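Unidade 3 · Dobrar malhas

*Antes de ler: ter à mão uma camisola qualquer, limpa, e uma mesa onde ela caiba com as mangas abertas.*

## 3.1 Porque se começa pela camisola

Toda a gente já dobrou uma camisola. Quase toda a gente a dobrou no ar, encostada ao peito, queixo a segurar a gola, e depois para a gaveta. Serve em casa. Numa lavandaria ou num armazém não serve: a peça sai torta, a pilha tomba, alguém tem de refazer.

Na Unidade 2 vimos lençóis e toalhas. Rectângulos. Dobrar um rectângulo é dividir ao meio e repetir. A camisola tem braços, tem decote, tem uma frente que o cliente quer ver. E estica. Uma malha puxada por uma só ponta ganha um bico na bainha que depois só sai com vapor, quando sai.

Os alunos que vêm do curso de passadoria trazem um vício: alisar com força, do meio para fora. No tecido, muito bem. Na malha, não. A mão pousa, acompanha, levanta. Repetir até parecer ridículo.

Três palavras a fixar já, que vão aparecer em todos os exercícios:

- **eixo** – a linha imaginária do meio do decote ao meio da bainha;
- **largura de pilha** – a largura final da peça dobrada, igual para todas as peças do mesmo lote;
- **face** – o lado que fica para cima no fim (logótipo, bordado, estampado, ou simplesmente a frente).

A maior parte dos erros desta unidade vem do eixo. Os restantes vêm da pressa.

## 3.2 Estender

Estender é metade do trabalho, e é a metade que se salta. Peça de frente para cima, decote longe de nós, bainha do nosso lado. Primeiro os ombros, depois a bainha, as mangas no fim. Quem começa pelas mangas anda a corrigir os ombros o resto da manhã.

As mangas não ficam em cruz. Descem um pouco, no ângulo em que a costura as deixa cair. Forçar a manga para cima faz uma ruga na axila, e essa ruga vai para dentro da dobra e de lá sai vincada.

As fitas coladas na mesa ajudam a ver se a bainha está direita. Na falta delas, a borda da própria mesa, ou uma régua comprida.
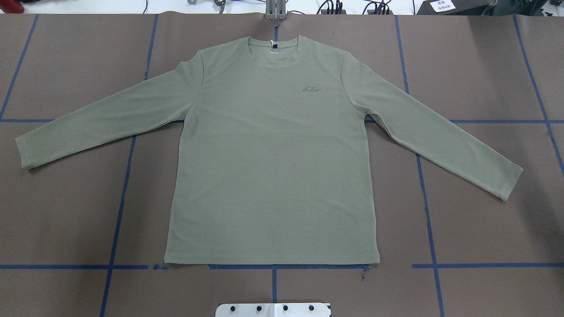 **Texto de Fatima Botha** | revisão técnica: Cayetano Peñalver | julho de 2018

Malha verde-sálvia ou azeitona, canelado fino, manga comprida, gola redonda. Uma boa peça de estudo, porque a risca horizontal do ponto denuncia logo qualquer torção: se as riscas do tronco sobem de um lado, o eixo está fora. Reparem também nas pregas leves onde a manga encontra o ombro. Essas são normais, não se anda atrás delas. Cada passagem de mão a mais é malha que cede.

O bordado pequeno do peito, uma montanha com uma linha de texto por baixo, decide a face. Tem de ficar à vista e inteiro depois da última dobra. Antes de dobrar, portanto, olhar onde ele está e fazer a conta à largura de pilha. Se a dobra lateral lhe passar por cima, a largura está mal escolhida para aquele lote, e muda-se a largura, não se empurra o bordado.

E a etiqueta branca, dentro da gola. Fica para dentro, deitada. Parece picuinhice. Numa pilha de 13 camisolas iguais, uma etiqueta de pé vê-se do outro lado da sala.

Na bainha, em baixo à direita, há um fio escuro pendurado. Regra da casa: **fio solto não se puxa.** Nunca. Num ponto canelado um puxão pode franzir uma carreira inteira. Separa-se a peça, assinala-se na ficha, decide quem está no acabamento.

## 3.3 Os erros do costume

Na Clotetwood, onde dei formação dois invernos, guardávamos as fichas de rejeição. Num lote de 1000 malhas voltaram 87 para tras. Crescencio Alcaraz, o encarregado, queria culpar a máquina de secar. Fomos ver ficha a ficha: bainhas em bico, golas tombadas, bordados meio escondidos. Tudo da mesa de dobrar.

O que corrigimos, por ordem:

1. Ombros à mesma altura antes de tocar nas mangas.
2. Bainha paralela à borda da mesa.
3. Mangas dobradas sobre as costas, não sobre a frente (a peça vira-se *depois* de estendida, com as duas mãos nos ombros).
4. Largura de pilha conferida com o molde de cartão, na primeira peça e sempre que muda o tamanho.

O ponto 3 dá discussão. Tahsin Mondal, que escreveu a Unidade 5, prefere estender logo de costas para cima e poupar a viragem. É mais rápido, sim. Mas perde-se a inspecção da frente, e para iniciantes a inspecção vale mais do que os segundos. Depois cada um escolhe.

## 3.4 Nesta unidade

Seguem-se a dobra em três, a dobra em envelope e o rolo de viagem, cada uma com a sua folha de registo. O molde de cartão está no anexo, tamanho real. Não fotocopiar com redução, já acontecu.

Material por aluno: uma malha de manga comprida, o molde, lápis, fita de papel. Quem só tiver T-shirts faz a 3.5 e salta a 3.6.

As peças com capuz ficam para a edição de outubro.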